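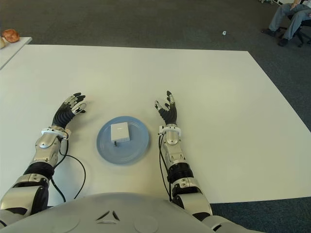
Everyone's sharing the Telbridge preprint, so a few grumbles from someone who's spent April and half of May with the method.

The claim is that fingertip touch sensing lets a two-handed humanoid handle small household things with far fewer demos. They used 287. Fine.

Then you get to the test set. 8 objects, and 6 of them were in training. So "generalizes" is carrying a lot there. 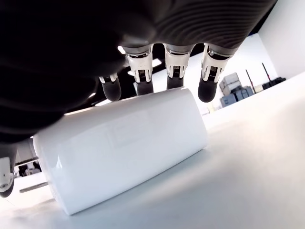

My bigger beef is the baseline. Vision only, same network, but tuned by whom and for how long? Margit Mészáros asked them this in April and got a link to the appendix. The appendix doesn't say.

Four seeds, no error bars on the main plot. Come on.
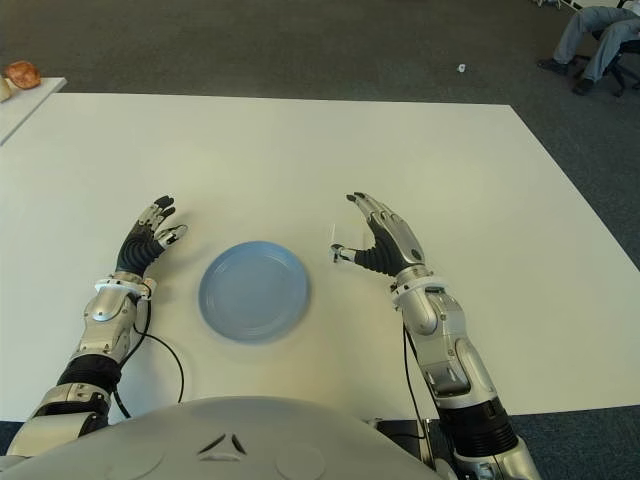 I do think touch helps once the hand blocks the head camera's view – I'd just like to see it with the touch input zeroed out at test time. One extra row in the table.

Kornél Major reckons I'm being harsh. Maybe. Happy to be wrong when the code's up.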